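Cadwaladr Songbook: where we are at the end of July
Progress report to the Praltura Fund

Hi again, and sorry this is longer than the last one. A lot got done between the spring report and now, and a couple of things went sideways, so I'd like to give you both.

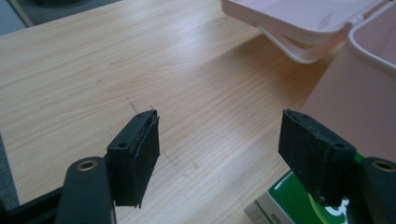 Are we ever going to hear these songs, or just look at old paper? came one answer to the notice we put out in spring, and I've been thinking about it ever since. It went on to say that a hymn in a folder is no use to anybody who can't read the notes, and that half the families in the valley never could read them anyway, they learned by standing next to somebody louder. Fair! I wrote back and said the recordings were coming, and then I moved them up the schedule, so you can thank that letter for most of the changes below.

The scanning

We have now scanned 632 pages. That covers the chapel boxes, the two trunks from the old company store, and nearly everything families have lent us so far. The biggest surprise was how much of it is in tonic sol-fa (the do-re-mi letter kind of notation) with no staff music at all. I knew there would be some. I didn't know there would be whole notebooks of it, in tiny pencil, with people's grocery sums down the margins. I love these and I've kept the grocery sums in the scans.

Otetex did the oversized sheets for us, the ones too wide for our own scanner. They were slow to start and I was getting grumpy about it, but the files are lovely and they came back with every sheet in order, even the ones I had sent out of order. Their bill is in the budget section. I'd use them again, only I'd call a month earlier.

A few pages didn't make it. One of the trunks had been under a leak at some point and the bottom layer was stuck together in a block. I asked a paper conservator at the university for advice and was told to leave it alone until we can pay somebody to do it right, so it's in a box with tissue around it and I'm not touching it. I may ask you about that next year. I'm not asking now.

The singing evenings

We had planned these for the fall and brought them forward. There have been eight so far, all in the side room at Skeltico Hall, starting at 7 p.m. and supposed to end at 9. They don't end at 9. The format is pretty loose. I put up two or three songs from the scans, somebody who knows the tune starts, and the rest of us hang on. When no one knows the tune we work it out from the letters, which takes forever and is the most fun part of the night.

What I didn't plan for was the arguing. There's one funeral hymn that the upper end of the valley sings with a long held note before the last line, and the lower end doesn't, and both are completely sure. I had penciled in a single "correct" version for the book. I've dropped that idea. We'll print it both ways on facing pages and let people turn to their own side.

The Welsh has been harder going. Very few people here speak it now, and what they have is often the sound of the words passed down without the spelling. In a few songs the sung words and the written words have drifted so far apart that I can't match them up line for line. I'm writing down what people sing, as close as I can get, and putting the printed text beside it. If there is someone you've funded who knows older spoken Welsh, especially as it was carried over here, I would be so glad of an introduction.

The recordings

Every evening has been recorded, with permission slips signed at the door. The first two are pretty rough. We had the microphones too near the radiator and you can hear it knocking all through the quiet verses. After that we moved them to the other wall and the sound is much better, though the building is what it is and you'll hear a truck now and then.

I've cut the best takes into single songs and put them on a listening page for the families who lent us material. It's open to them only for now. A couple of people were shy about having their voices out in public and I'd told them I'd ask again once they had heard themselves. I'm partway through that asking. Most have said yes, one has said no, and one wants to sing hers over, so we'll do that.

The book

The first printing will be 100 copies. That's the same as in the proposal. Layout is well along, and I'd call the first half finished apart from page numbers. The second half is waiting on the words for the Sunday school songs and on me, mostly on me. I underestimated how long it takes to set sol-fa so that it's readable. The letters have to line up under the right syllable, and every time I fix one line the next one wanders off.

We're going with a spiral binding after all. I know the proposal said sewn, and sewn is prettier, but at the evenings I kept watching people hold a book open with an elbow while they sang. Spiral stays flat. It's also cheaper, and I've put the difference toward larger type.

Money

We've stayed inside the grant. Otetex came to almost $1,000, a bit over what I'd guessed, and the hall cost less than I'd guessed, so the two pretty much cancel out. The travel line is hardly used, as people brought things to us more than I went to them. I'd like your okay to move what's left of travel over to printing. The full sheet is attached with the receipts behind it, in date order this time, I promise.

What's late

The website. I said it would be up by summer and it's a single page with a title and my email on it. I'd rather get the book to the printer first and come back to it, and unless you tell me otherwise that's what I'm going to do.

The school visits are late too, though for a better reason. The music teacher who had invited us took a job in another district, and the new one starts after the break. I've left a note and a copy of the sample pages in the school office.

Between now and the next report

Finish the Sunday school section. Get the proof pages in front of everyone who sang on them, so they can tell me what I got wrong. Record the upper-valley and lower-valley versions of the funeral hymn on the same night, if I can get both ends into the room. Give back the borrowed notebooks, which I've promised to do by hand and in person, and I expect to be fed at most stops.

If you'd like to come to an evening, please do. The side door sticks, so push hard. I'll send the next dates as soon as the hall confirms them.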